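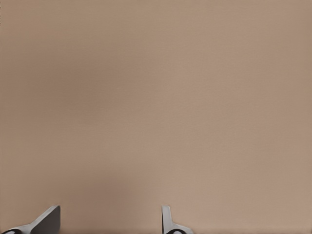 Applying a clay-based wall finish over drywall

Clay finish goes over ordinary painted drywall if the paint is sound and the surface has enough tooth. These instructions cover a two-coat application by trowel. They do not cover bathrooms, exterior walls or bare masonry.

Tools and materials

Stainless steel trowel with rounded corners
Mixing paddle and a slow drill
Two clean buckets
Sanded primer (Stuvell or similar)
Dry clay mix and pigment
Spray bottle, sponge, painter's tape, drop cloths

Preparing the wall

Wash off grease with a mild cleaner and rinse. Scrape any loose paint. Fill dents with setting-type joint compound and sand flush. Joint tape that has lifted must be cut out and replaced, as the clay will shrink and open a crack along it.

Roll on one coat of sanded primer. Let it dry overnight. Rub a palm across it: it should feel like medium sandpaper. If parts feel slick, prime those parts again.

Mixing

Put the water in first, then add the dry mix while the paddle is turning. Mix until there are no lumps, wait 12 minutes and mix again. The consistency should be close to cake frosting.

Add pigment to the dry mix, never to the wet. Mix enough for the whole wall in one go – two batches will seldom match, even when weighed on the same scale. Wet clay is much darker than dry clay, so judge the color on a test board that has dried completely.

First coat

Start at a top corner. Hold the trowel at a low angle and spread the clay to nearly 3 mm. Work toward a wet edge and do not stop in the middle of a wall. Trowel ridges can stay at this stage, but knock down anything sharp.

Allow the coat to dry fully. Dark patches mean moisture is still present. Open a window, but keep heaters and fans off the wall.

Second coat

Mist the wall lightly. Apply the second coat at half the thickness of the first, in short overlapping strokes. When it is firm but still cool to the touch, go over it with a damp sponge in small circles for a matte surface, or with the clean trowel for a tighter one.

Repairs

Keep a jar of dry mix, labeled with the pigment weight. To fix a chip, dampen the spot, press in fresh clay and sponge the edges outward.

Instructions by Leonor Baptista. Revised 28th April.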